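Kallodell Commercial Carpet Tile, Savenness Range

Savenness is a loop pile carpet tile for offices, meeting rooms and training areas. The pile is solution-dyed nylon on a bitumen-free backing. Tiles are supplied square, 493 mm a side, and are laid quarter-turn or in one direction. Pile height is 6 mm including backing. Stock colors are listed under Inga (grays) and Pavico (blues and browns).

Subfloors must be flat, clean and dry before laying. Apply a release adhesive over the full area - perimeter-only fixing is not suitable for rooms with rolling chairs.

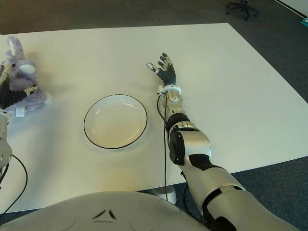
Can single tiles be replaced after the floor is down?
Any tile can be lifted and swapped as long as release adhesive was used. Keep one spare box from the same dye lot, as shades vary slightly between lots.

Cartons weigh nearly 20 kg and should be stored flat, no more than eight high. Leave them in the room for a full day before fitting. Orders above 347 square meters are cut from a single dye lot on request. The Inga grays were re-dyed in February and should not be mixed with older stock.

Vacuum daily in busy areas. Treat spills with cold water and a neutral cleaner, working from the outside in. Do not use solvent cleaners on the backing.

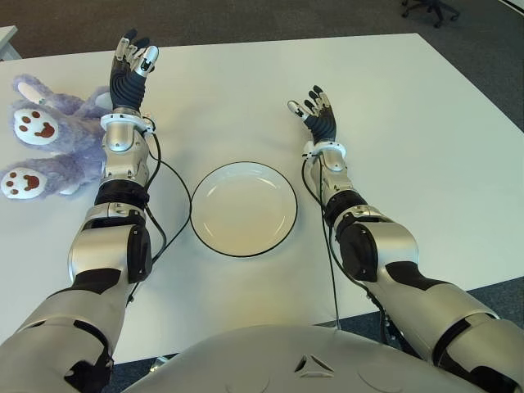
White table with round plate.

Order code: SAV-2000. Samples are sent on request, two colors per order.
Data sheet revised 2022-04-30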